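Room for One More: The Return of the Extending Table

The dining table has regained its place at the centre of the home. After a long period in which breakfast bars and lap trays did most of the work, furniture makers report renewed demand for tables that can seat a family on a weekday and a larger party when required.

Ivari, a maker of solid wood furniture, has responded with the Zirkel, an extending table offered in oak and walnut finishes. The standard model seats six when closed and ten when open, with two leaves stored beneath the top. Prices begin at £699, and matching benches may be ordered separately.

"Customers used to ask us first about the colour," says Adel El Ouafi, who leads the design team. "Now they ask how the leaves are stored and whether one person can fit them without help. Those are sensible questions, and the mechanism took us longer to settle than any other part of the table."

Buyers are advised to measure the room with the table fully extended. A clear space of at least 90 centimetres should be left behind each chair, and the swing of any nearby door must be taken into account. Where a room is narrow, a bench along the wall side will recover some of the floor.
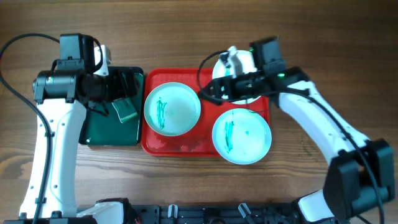
Plates and trays in contrasting colours on a wood-grain tabletop.

The choice of finish deserves equal attention. Oiled surfaces are easily repaired at home, although they require a fresh coat from time to time. Lacquered tops resist spills for longer, but a deep scratch will generally need professional treatment. Ivari supplies small samples of each finish on request, and these should be viewed in the room itself, by day and under lamps.

Latifa Erraji, who manages the Ragab showroom, recommends that households bring a dining chair with them. Seat heights vary considerably between makers, and a chair that suits one table may sit too low at another. The underside rail should also be checked by anyone who prefers chairs with arms.

Delivery of the Zirkel is to the room of choice, and the legs are fitted on arrival. A smaller round version, the Vandarura, seats four and will join the range in January. Orders for both may be placed at the showroom.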